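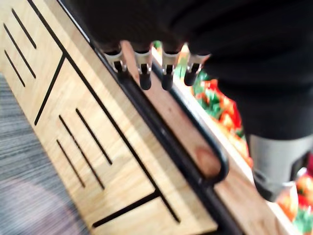
Plain things have become expensive, and I would like somebody to show me the invoice. Over the past few years a certain kind of store has moved into my part of town, selling soap, bread, sweaters and lamps, and every one of them tells me it has stripped away the extras. The prices have kept the extras. You know the look even if you've never bought anything there. It's pale, blond wood with the grain showing, and then one strip of colorful produce to let you know that real life goes on nearby. I've seen it in a dentist's waiting room. I've seen it in a bank.

The pitch is always some version of less. Kaverlow, which sells knitwear and bedding from three stores and a website, prints it on the shopping bag: "Less, made properly." Their basic black sweater costs $141. It has no logo, no pattern and no buttons, and the tag spends more words on what was left off than on what the thing is made of. When I asked the store manager, Sudheer Chettiar, what the money paid for, he said it paid for restraint. I wrote that down and looked at it for a while.

To be fair to Chettiar, he was pleasant, and he let me turn a few sweaters inside out. The seams were good. They were the kind of seams I have in a sweater I bought nine years ago at a department store that has since closed, for a good deal less, from a table with a handwritten sign on it.

Yamuna Iyengar spent most of her working life buying knitwear for mid-priced chains and now teaches a night class in textiles. She has no patience with the idea that plain is hard. "A solid black knit is the friendliest thing in the world to make," she told me. "It hides everything. You want to see if a mill is any good, ask them for pale yellow." She will pay extra for yarn and for finishing, she says, and she can tell both with her thumb. What she won't pay for is the empty shelf around the sweater.

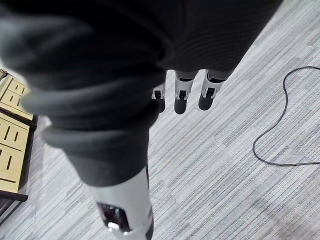 Black knit with a ribbed cuff. A plain garment gives a shopper very little to compare.

That empty shelf is where I think a lot of the money goes. A store that shows a handful of things in a big bright room still has to pay for the room. Tharun Mudaliar, who used to fit out shops and now mostly does restaurants, told me that one client turned down a perfectly sound oak counter for having "too much going on." The replacement was lighter in color, thinner, and nearly 800 dollars more. It marked badly within a season. The client loved it.

Then there's food. Joseo is a grocery that carries one kind of olive oil, one kind of rice and one kind of jam, and presents this as a favor. The idea is that choice wears us out, and that a wise person in the back has done the choosing for us. Maybe so. I've certainly stood in a cereal aisle and felt my will to live drain into the floor. But a store with one jam is also a store where you can't see that the jam is overpriced. I asked Joseo how the jam was picked. The answer came by email from someone in brand, used the word "considered" twice, and didn't say.

Subbarao Amin runs the hardware store at the end of my street, where light bulbs hang next to birdseed and the aisles are too narrow for two people with baskets. In December a young couple came in and asked him for a plain dustpan. He offered them a red one for a few dollars. They wanted gray. He didn't have gray, so they went off and, he assumes, found one somewhere for $23. "Same dustpan," he said. I can't prove that and neither can he, but I believe him.

People who like these stores tell me I'm missing the point, that it's calming to be in them, and that calm is worth paying for. Senthil Bhat, an old friend and a Kaverlow regular, says he buys fewer clothes than he used to and thinks about them less. I asked if I could see the receipts, and because he's a good sport he added up his year. It came to $2,797. He was quiet, and then he said that the bedding was in there too.

I don't think anyone is being robbed. Nobody at Kaverlow tackled Senthil in the street. But I notice that the old reasons for paying more, such as better wool or a zipper that lasts, were things you could check at home. The new reason is a feeling you get in the store, and it's hard to return a feeling. I did try the sweater on. It was warm and it fit, and the sleeves were a touch long. I put it back on its shelf, where Chettiar refolded it the moment my hand was off it, and I walked down to Subbarao's and bought the red dustpan.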